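Print this article
E-mail this article
Reading time: 9 minutes

4. Clearing a Table, Over and Over

We picked table clearing as our main chore because it looks boring. Everybody in our group has watched the flashy clips, and every one of us still does our own dishes. So when Athina Kokkinos and I set up the Salon suite (our name for the living-room half of the simulator, the kitchen half is Macedo), I wanted the kind of job you'd hand to a ten-year-old: pick something up off a table, put it on a plate, and leave everything else where it was.

The last part is where most of our trouble came from. A policy can get very good at grabbing the thing it was told to grab and still be a terrible house guest. We ran 878 episodes in all, on the same octagonal wooden table, and we changed what sat on it from one episode to the next. Drink cans were our favorite clutter. They roll, they tip, they come in tall and short, and a can on its side asks for a completely different approach than one standing up. Figure 4 has one of the plate episodes, with a small round red object held in the gripper and three cans nearby. 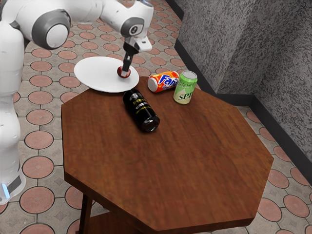

Figure 4. Plate placement with cans as clutter, Salon suite.

I should say how we scored these. An episode counted as a success if the target ended up resting on the plate and stayed there for 2 seconds after the fingers opened. By that rule the Denevis policy finished 534 of them, and I was pretty happy for an afternoon! Then Athina asked what would happen if we also charged it for every bystander object it nudged, and we had to go back through the logs with a second set of rules. We report both scores from here on, and I'd ask anybody comparing against us to do the same, even though the strict one makes for a sadder table.

Round targets brought their own headache. The simulator is kinder about friction than my kitchen is, and a ball-shaped thing let go near the rim of a flat plate has no good reason to stay put. We tried softening the finger pads in the physics settings, tried a slower release, and finally settled on a rule that the policy had to reach its own release height before opening. Gwenaël Gaillard argued for leaving the height free (he still does, and he may be right), so the Sinska runs in Section 5 were done his way.

We also gave the policy close views of the tabletop, and those turned out to be harder to work with than I'd guessed. A wide view tells you a lot about where things are. A close one may be mostly wood, with a bit of something pale at one side and a black can lying along the bottom, only partly showing.

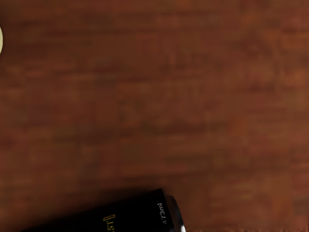

Our first version treated every input as equally useful, so a view with hardly anything in it got as much say as a view of the whole table. Adding a small confidence term fixed some of that. It didn't fix all of it, and in 26 episodes the policy simply stalled, hovering until the clock ran out, with nothing in the logs I could call a cause. We left those in the totals as failures.

Can it clear a table yet? In simulation, with one object to move and plenty of room to reach, I'd say it's getting there. I wouldn't let it near a table with a full glass on it, and I haven't seen a result from our own suite that would change my mind. The kitchen tasks, where the doors and drawers come in, are covered next.

E-mail this article
Print this article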